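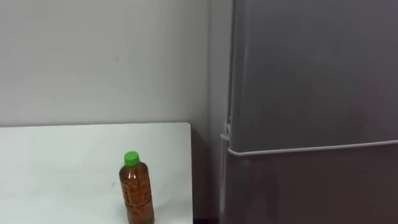

White table against the wall

Section 4: Changing the cabin air filter (Predard wagon)

Replace the filter every 30 000 km, or sooner if you drive a lot on gravel. Use part number 813. Filters for the older Prolta sedan are the same width but too thick for this housing.

1. Park on level ground, apply the handbrake and switch off the ignition.
2. Open the glovebox and take everything out.
3. Squeeze both sides of the glovebox inward until the stops clear the dash, then lower it.
4. Unclip the damper arm on the right-hand side. Don't pull on the cord.
5. Press the two tabs on the filter cover and slide the cover towards you.

Caution: Keep your hands away from the fan opening if the key is in the ignition.
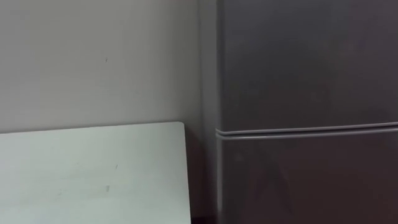 6. Draw the old filter straight out. Leaves tend to sit along the top edge, so keep it level.
7. Vacuum the housing. Do not use water or spray cleaner.
8. Slide in the new filter with the airflow arrow pointing down.
9. Refit the cover. Both tabs should click.
10. Refit the damper arm and lift the glovebox until the stops catch.

Note: If the cover won't close, the filter is upside down or a corner has folded over. Take it out and start again from step 8.

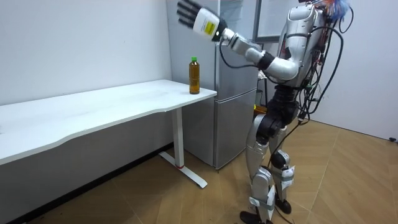
Page last changed: August 2022 (A. Guerra)

Resetting the filter reminder

1. Turn the ignition on without starting the engine.
2. Hold the recirculation button until the filter light flashes, then let go.
3. Turn the ignition off.

If the light comes back within a day, see fault code 31 in Section 9.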